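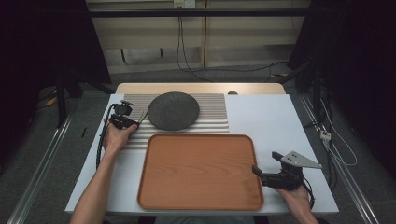

Fault 3978 is the grip-width fault on the Zerex hand-held pair. It means the jaw position the gripper reports and the position the controller expects have drifted apart. Mostly comes up in the middle of a tray task, and mostly it's the cable. Each gripper trails its own black cable down past the side of the table, left one on the left, right one on the right, and that's how they should hang. Crossed over or dragged across the tray – stop and sort that first, before touching any settings.

**CAUTION.** Jaws can close without warning when the fault clears. Fingers out from between them. This happened at Asulby in May, pinched thumb, no lasting harm but it could of been worse.

### 7.3 Clearing fault 3978

1. Stop recording. Don't save the run, the widths in it are wrong.
2. Put both grippers down on the table, jaws open, pointing away from you.
3. Switch off at the Bagheri controller. Not at the wall.
4. Wait for the status light to go out. If it stays on, pull the controller lead and wait again.
5. Follow each cable back by hand. Look for kinks, flattened bits, a plug half out. A coiled cable is fine, a knotted one isnt.
6. Replace any damaged cable. No tape repairs.

> **Note:** left and right cables are not the same length. Swapping them to "see if the fault moves" is OK for a test, then put them back.

### 7.4 Checking the jaws

Controller still off for this part.

1. Open the jaws fully by hand. Should move freely all the way.
2. Look down the inner faces of both fingers. Rough or nicked edges count as wear – write it in the log, with the side. Worn edges alone won't set off 3978. A loose finger will.
3. Rock each finger gently. Any play at the joint, take the gripper out of use and tag it.
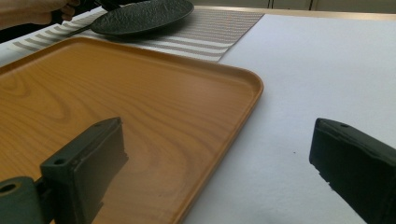 4. Clear crumbs, grit and fluff from the joint with a dry brush. No oil, no air line.
5. Power on, hands clear. Wait for the steady light.
6. Run the width check from the service menu. It should read 100 at full open. Up to 5 either way will pass.
7. Out of range: set zero again (section 7.2), then repeat the check once. Once only.

Timeout for the check is 2000 ms. Leave it. Some at Plarkutow had raised it to stop the fault showing and all that did was hide a bad plug for weeks.

### 7.5 If it comes back

- Same side again: replace that gripper, send the old one back with its log page.
- Both sides together: controller. Don't swap grippers, call service.
- Fault clears but a jaw feels stiff: treat as not cleared. Back to 7.4.

Tag stays on until the width check has passed.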